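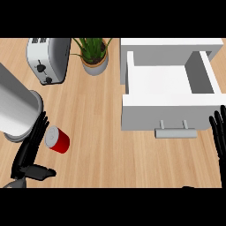

Toaster and potted plant on a wooden tabletop, rendered.

I lost a won game again last night, and I'd like to talk about it, mostly because my wife has asked me to stop talking about it at home.

The game was the second round of our club ladder, me with Black against Welington Seixas, who is 14 years old and plays joseki like he's reading them off the inside of his eyelids. I am a good deal older than 14 and have been the same strength since February of some year I no longer care to name. We play on a server most of the time now, but this one was over the board, in the back of Alton, with real stones and the real clock that ticks when you're losing.

By move 85 I had a wall facing the center, a comfortable corner, and a small white group on the right side that was dead. I want to be clear that it was dead. Killian Collet, who is the strongest player we have and takes no pleasure in it, looked at the position afterward and said "yes, that was dead" in the tone you'd use to confirm a parking ticket.

So what did I do? I added a move. White had four liberties, I had six, there was no eye on either side and nothing shared between us worth mentioning, and I still reached into the bowl and filled in a liberty. It felt responsible. It felt like checking the stove.

Welington thanked me by playing the biggest point on the board, the one at the top I'd been admiring for ten minutes. Then he pushed once at my wall. Then he cut. The wall, which I had been thinking of as an asset, became two groups with separate problems and one set of stones between them.

Mihret Tekleab keeps telling me to count liberties before I play and then believe the number. I do the first half fine. I count, I get an answer, and I count again in case the stones moved. Last night I counted that race three times and came up two ahead every time, and then paid a full move for insurance on something already settled. At that stage of the game a move was worth 20 points, easily. I lost by three and a half.

(Alcides Figueiredo says I should have resigned when the wall got cut, on aesthetic grounds. Alcides resigns if his tea arrives late.)

I've gone back to the problem book as penance. It's the green Magalhães one with 1000 capturing races in it, arranged in an order that made sense to the author. I'm doing a page before breakfast, and my rule is that I have to say the answer out loud, including "no move needed," which comes up more often than I like. Black is ahead, play elsewhere. Black is ahead, play elsewhere. You'd think it would sink in.

One thing I did get right: there was a ko in the lower left late on, and I found a local threat I would have missed a year ago, a throw-in that took away the shared liberty and forced him to answer from behind. I won that ko. It was worth four points, so I got some of my 20 back.

Next round I have Marcelino Bittencourt, who attacks everything, including groups of his own. I'll be taking White and a thermos.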